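Old words your grandparents used that you can't find in any dictionary?

hillroad_june
27 Jan 2022
My grandmother grew up in Zovdale, and the valley speech there is down to maybe 300 people who use it every day. I've been recording her on my phone and I'm hooked! Last night she gave me a word for the crust of snow that holds a dog but won't hold a person. One word for all of that! I have a notebook with 1,788 entries now and she keeps correcting my spelling, even though there isn't any agreed spelling. Anyone else doing this with a small language at home?

pilkku
Yes! My dad's side is from Kostholm, and the island dialect has six words for fog, depending on whether you can still hear the harbor through it. He swears there's a seventh but he can't remember it.

Samuele Melis
Wonderful thread. Please write down the whole sentence she says, and who she was talking about if she'll let you. I collected 600 words from my great-aunt as single words on cards and now I can't tell how half of them were used. The verbs are the worst, I have "to carry" four times and I know they were four different kinds of carrying.

hillroad_june
Oh no, mine are nearly all single words too. Going back to the recordings tonight.
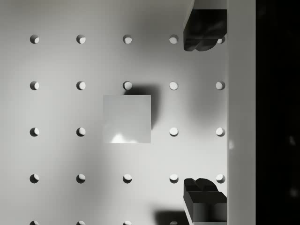

Square block on a pegboard, seen from above.

oldgrammar
I'll be the grump. A list of words, even with sentences, doesn't keep a language going. If there are 300 speakers left, the thing to do is talk it with the kids. Notebooks end up in a drawer.

pilkku
My nephew learned the fog words from Dad's list and yells them out the car window, so I can't agree with you there.

oldgrammar
OK, that's pretty great. But does he speak it?

pilkku
He speaks fog :) Give him time, he's five.

Samuele Melis
Both, surely? My cousins and I started a Sunday lunch where we try to get through the soup without switching. We're terrible at it and I love it. The cards come out when we get stuck.

hillroad_june
Stealing the soup idea! There's a family reunion in June and I'm going to try it on all of them. Grandma says she'll need a second pot.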